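Undier Repair and Reuse Program: Interim Progress Report to the Zellisov Fund

Reading time: 4 minutes
Print this page | E-mail this page

1. Reporting period and scope

This report covers the second half of the grant year, through the end of April. It addresses the three work packages funded under the current agreement: collection of used phone accessories and small electronics (WP1), sorting and grading (WP2), and resale and material recovery (WP3). Spending is reported separately in the budget annex.

2. Collection (WP1)

Drop-off points are now in place at both sites named in the agreement, Undier and Trarnov. The Undier point opened in November as planned. The Trarnov point opened in January, five weeks behind schedule, after the landlord asked for a revised fire plan for the storage of items containing batteries. The plan was accepted without further changes.

The grant target for this period was 400 kg of collected material across both sites. The target was met in the last week of March. Undier supplied the larger share. Trarnov volumes were low in January and February and rose after the bin was moved from the rear corridor to the front entrance.

Contamination remains the main problem at intake. Household batteries, food packaging and printed paper are removed by hand before weighing, so they do not count toward the reported total. New signs with larger lettering were put up at Trarnov in March. No comparable change has been made at Undier, and the two sites will be compared in the final report.

3. Sorting and grading (WP2)

Grading follows the four-step sheet agreed at the start of the grant: category, material, condition, destination. Items are graded on a flat white surface under fixed lighting, which has reduced disagreement over surface wear on light-colored plastics. Phone cases are the largest single category by piece count and the second largest by weight, after cables.

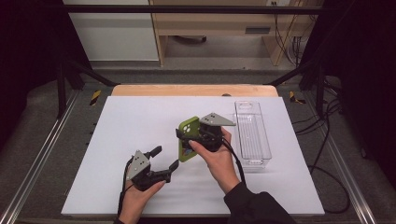
Figure 1. Lime-green phone case held over a white board.

The condition scale was shortened in February from five grades to three (resale, parts or material, reject). Under the old scale, grades two and three were sent to the same destination in nearly all cases, and the distinction cost time at the table. Records from before the change have been converted to the new scale. The original grades are kept in a separate column.

A repeat-grading check was run in March on a sample of 100 items. Two graders worked independently from the same sheet. They agreed on destination for 90 of them. Most of the remaining cases involved soft cases with yellowing, for which the sheet gives no clear limit. A set of physical reference pieces is being assembled and will be kept with the sheet at each site.

4. Resale and material recovery (WP3)

Resale is handled through the Fan shop in Undier, which takes graded cases, chargers and cables on consignment. Settlement is monthly. The shop asked for items to be bagged by phone model, and this has been done from February onward. Cases for older models sell slowly and are returned after 28 days, then regraded as material.

Rigid plastics are baled by type where the type is marked. Unmarked pieces go to mixed plastics, which currently brings no income. Silicone has no outlet at present. Two processors were contacted; one declined on volume and the other has not replied.

5. Deviations and risks

The late opening at Trarnov has no effect on the final collection target. The silicone stock takes up one of the two storage cages at Undier, and a third cage may be needed by July if no outlet is found. The cost can be met from the equipment line without a transfer.

The consignment agreement with Fan ends in August. Renewal terms have been requested.

6. Work planned for the next period

- Complete the reference pieces and repeat the grading check
- Replace the Undier signs
- Obtain a written answer on silicone from the second processor
- Submit the final weight records for both sites

The next report is due in October.

This site uses cookies to remember your settings. Accept | Manage preferences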